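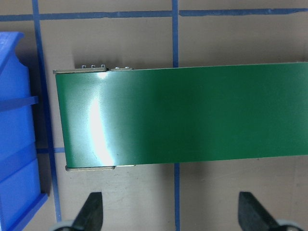
Does the choice of gripper fingers matter more than the choice of controller when parts are picked from a conveyor?
For the parts and belt used in this study, the fingers mattered more when the part was low and flat, and the controller mattered more when the part was tall enough to be gripped by its sides.

4. Gripper and controller comparison

4.1 Work cell

Figure 1. View from the wrist camera with the fingers open. The green belt ends at a metal end frame on its left side, and a blue bin stands to the left of the belt. Blue tape divides the floor of the cell into a grid.

All trials were run in the cell shown in Figure 1. The task was to pick one part from the belt and place it in the bin. We kept the belt, the bin and the arm in the same positions for the whole comparison. The tape grid was used to put the belt and bin back in place after cleaning or repair, and it also gave us a simple check on the calibration of the wrist camera. At the start of each session the arm moved to a fixed pose, and the tape lines in the camera view were compared with a stored view from the first session. If the lines did not match, the camera was calibrated again before any trials were run.

The wrist camera was the only camera used for control. An overhead camera would have made the belt easier to track, but the cells we are planning for do not have room for one. The camera moves with the gripper, so the size and position of the belt in the view change during the approach. Both controllers had to deal with this.

4.2 Grippers

We compared 3 grippers. The first, called Provis in our project, has two stiff tapered fingers. The second, Prevness, uses the same drive with softer finger pads. The third, Gaete, has wider fingers and a shorter stroke. All of them mount on the same wrist plate, and changing from one to the next took one person a few minutes. After each change the tool offset was measured again by touching the closed fingers to a reference block.

The grip force was set once for each gripper, before the trials, using the heaviest part in the set. We did not tune it again for individual parts. A plant that handles only one kind of part could expect better results than ours by doing so.

4.3 Controllers

Each gripper was tested with 2 controllers. The baseline controller finds the part once, from a pose above the belt, predicts where it will be at the time of the grasp, and moves there without looking again. The second controller, Stekby, updates the target position from the wrist camera throughout the approach and freezes it just before the fingers close. Both use the same part detector and the same speed limits.

The detector was trained on views of the parts on the green belt. Early tests in January showed that it lost small parts in the bright reflections from the ceiling lights. Glare of this kind can be seen near the left end of the belt in Figure 1. We thought about covering the lights or using a matte belt, but either change would have made the cell less like the places where we expect it to be used. Instead, we added training views in which parts lay partly or fully inside the glare. The detector was then frozen, and the same version was used for every trial reported in this section.

4.4 Procedure

The part set had 12 different parts, from flat plates to short tubes. Parts were put on the belt by hand, in an order drawn before the session, and the operator did not choose the angle. The belt ran at one speed throughout. Zulema Leiva ran the sessions and logged each result at the console. The final session was on 4/5/21.

A trial counted as a success if the part ended up in the bin. A part that was lifted and then dropped on the floor or back on the belt was a failure, and so was a part that passed the end of the belt before the fingers closed. Trials that were stopped for reasons outside the controller, such as a jammed belt or a network fault, were repeated. In total, 177 trials were kept for analysis.

4.5 Results

The largest difference between the grippers was on flat plates. The tapered tips of Provis could get under the edge of a plate in cases where the pads of Prevness pushed it along the belt. Gaete did worst on plates. Its wide fingers often touched the belt surface first, and the arm then stopped on its force limit.

On tubes the order changed. Prevness held tubes most reliably, and Provis dropped several of them during the move to the bin. In most of these drops the tube had been gripped near one end and turned between the fingers. Gaete did well on tubes that lay along the direction of travel, but its short stroke left little room for error on the others.

Stekby helped all of the grippers, though by different amounts. It helped Gaete most, as would be expected from the short stroke. It made little difference for Provis on plates, where failures came mainly from contact at the fingertips. The baseline controller was faster from detection to grasp, and on tubes placed well away from the end of the belt it lost very few parts.

Picks close to the end frame were harder for every combination. The side rail there stands next to the belt edge and has small upright brackets on it, so the planner kept the fingers clear of that strip and turned down some grasps that might have worked. We left these trials in the results and counted each refused grasp as a failure. The effect of a smaller keep-out zone was not tested, and would need a more exact model of the rail than the one we had.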